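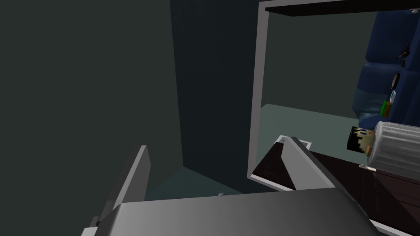 Two days on the ridge is too short to draft anything worth keeping, a past participant wrote in reply to the Sovasmont Writing Walk's winter survey, and the evening readings should be cut before the walking hours are. The organizers have accepted the first point and declined the second. Under the schedule released on 7th March, the guided walk grows from two days to three, and the readings stay.

Home News Walks Residencies Places to Stay Contact

Filed under: Trails & Writing Retreats
5 min read

The revised format takes effect in August. It covers the group walk and the self-guided version, which until now have used different routes and different workbooks. Both will follow a single line from the lower village of Sondcombe to the Sovasmont ridge, returning by the Pomow valley. Bookings already held for the two-day walk will be moved to the new format at the old price, and anyone who can't stay the third night may leave after the second morning session without penalty.

The walk has been offered since 2002. It began as a one-day outing for local poets and was extended once before, when the barn at Pomow was converted for overnight use. Attendance has been limited by beds more than by demand. Last season the group walk took 247 people across all dates, and the waiting list was closed before the season opened.

Route changes

Day one is shortened. Walkers will leave Sondcombe at mid-morning and stop at the river crossing, where the first writing session is held. The former lunch stop at the quarry is dropped. Walkers had complained that the wind there made it hard to keep paper flat, and the ground has become uneven along the upper edge.

Day two covers the ridge. The climb is unchanged, but the writing session moves from the summit to a sheltered shelf on the east side, a few minutes below the path. Participants get ninety minutes there without instruction. The leader stays within call and doesn't read or comment on drafts during that period. In the old format the summit session ran forty minutes and was often cut short by weather.

Day three is new. It follows the Pomow valley back toward Sondcombe on level ground, with one long stop for revision. Participants will work on a single piece chosen from the first two days. The workbook sets an upper limit of 300 words for prose, and a page for verse. Pieces over the limit can still be read aloud on the last evening, but they won't be considered for the annual pamphlet.

The total distance rises only slightly. The organizers rate the walk as moderate, with one steep section on the second day, and the rating hasn't been changed. Trekking poles are still lent free of charge on request at booking.

Workbook

The printed workbook has been rewritten. The earlier edition gave a prompt at each numbered post on the trail, and walkers on busy dates tended to bunch up at the posts. In the new edition the prompts are grouped by half day and may be answered anywhere on the route. The posts will stay in place for navigation, with the prompt plaques removed.

Most of the new prompts deal with close observation: naming a plant without using its color, writing the same bend of the river from upstream and from downstream, describing a sound before saying what made it. A smaller group concerns prayer, silence and other reflective writing, and is marked as optional. The readings from older nature poetry have been moved to an appendix so that they can be skipped or used at night.

Printing is by Szabo, the firm that already produces the pamphlet. The new edition is stitched, with a card cover and a paper that takes pencil in damp conditions. Glued copies of the previous edition had a tendency to shed pages after a wet day - a fault raised in the survey more often than any other. Anyone with an old copy can exchange it at the Sondcombe trail office through the end of the season.

Group size and leaders

Groups are capped at ten. The cap was twelve, but the shelf on the ridge doesn't give twelve people enough room to sit apart. To offset the loss of places, two extra dates have been added late in the season, when the barn would otherwise be shut.

Individuals may still book a leader for a private walk. Private walks use the same route and can be run over two or three days. The two-day version omits the valley section and ends at Pomow, with a shuttle back to Sondcombe in the afternoon. Private bookings need three weeks' notice, up from two.

Leaders will attend a training weekend before the first August date. Its main subject is feedback. Survey answers on this were split: some walkers wanted line-by-line comments, others said that any comment on a draft less than a day old was unhelpful. From this year each participant will state a preference on the booking form - written notes, spoken notes or none - and may change it at any point on the walk.

Archive

Work on the archive continues separately. Drafts and finished pieces left by walkers over the years have been kept in boxes at the trail office, and some 2997 sheets have been sorted by season so far. Pieces with a name and a contact address will be offered back to their writers first. Unsigned work will be kept at the office, where it can be read on request but not copied or photographed.

A selection may be printed at a later date if permissions can be obtained. No schedule has been set, and the annual pamphlet will go on as before, drawing only from the current season.

Booking

Places on the August dates will be released in two batches. The first goes to people on last season's waiting list, who will be contacted by email and have ten days to confirm. The second is open to everyone. A deposit is taken at booking and the balance is due on arrival. The price includes the workbook, two suppers at Pomow, a third in Sondcombe and all breakfasts. Lunches are carried, and the village store makes them up to order if asked the night before.

Dogs can't be taken on group dates. They're allowed on private walks outside the grazing season, on a lead in the valley.

Survey results, the route map and the leader's notes for day three can be consulted at the trail office. The map shows the old quarry path as closed, although the right of way itself hasn't changed.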